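Prerngate Hall, monthly walk-round, 15/01/2023

Here's my sheet for this month, with my usual rambling after each line. Same order as the paper copy in the office.

Front doors: OK. Both open fully and the push bar doesn't stick anymore.

Exit signs: One out, over the side door. I've put in for a new bulb (second time — the last one didn't come).

Fire extinguishers: OK. Gauges in the green, tags current until August. The kitchen one had a coat hung on it again, so please, use the hooks!

Stair rail: Needs work. The bottom bracket moves if you lean on it. Cestden quoted us $563 for the whole rail, but I think two new brackets would do it.

Water heater: OK. No drips, and I cleared the paint cans away from it.

Smoke alarms: Tested every one of them, all good and LOUD. My ears rang for 20 minutes.

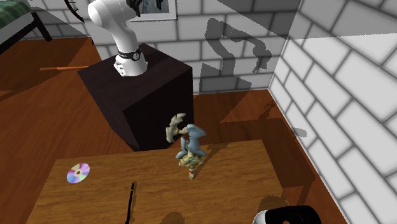
Extension cords: Needs work. I found a heater plugged into a power strip in the back office, and I unplugged it. Heaters go straight into the wall, folks.

First aid box: Low on the big bandages and the burn gel is out of date. I'll pick some up at Gastby when I'm over that way.

Parking lot: Salted, but the corner that never gets any sun is still slick. Cone is out.

Next time I want to get up in the attic with a decent flashlight.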